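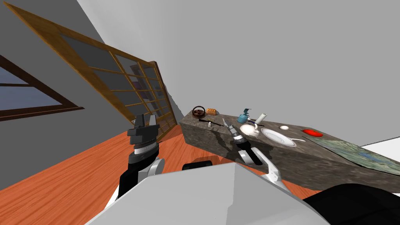 The Dudside Plea

4 min read

So my cousin Wojciech Kwiatkowski stole a boat, and I was the one who had to drive him to court to say so. I'd bought him a tie. He wore it over a hooded sweatshirt.

"You look like a hostage," I told him.

"It's a nice tie," he said.

It wasn't his first boat, either (the first was a canoe, and he was eleven, so it got handled by our grandmother, which was worse). This one was the Allia, belonging to a dentist named Paucar, and she'd been tied up at Dudside all of December with a tarp over her. Wojciech took her out at night, ran her 9 miles up the lake, and put her on the rocks at Druvari Point. Then he walked home! In his socks! The deputies followed the footprints right to our porch.

The lawyer had it down to one count and thought the judge would go for restitution and 30 days. The lawyer also said, twice, please don't volunteer anything.

We sat on the bench outside for ages. I ate a whole sleeve of crackers. A woman across from us was fighting a ticket for doing 58 in a school zone, and she told us all about it, and Wojciech kept nodding like he'd have done the same.

When they finally called him, the judge asked if he understood what he was pleading to. He said yes, ma'am. She asked him to tell her in his own words what he'd done. I could see the back of the lawyer's neck go stiff.

"I took Dr. Paucar's boat," he said. "I wanted to see if the bay was frozen at the far end. It was, a little."

She wrote something down. She asked if he had the 2,000 dollars for the hull.

He didn't. I knew he didn't, he knew I did, and he was very careful not to turn around and look at me, the rat. I'd been saving for a transmission since summer.

I stood up anyway, with cracker crumbs all down my good coat, and the bailiff told me to sit.

"Ma'am," I said, still standing, "can it be a check?"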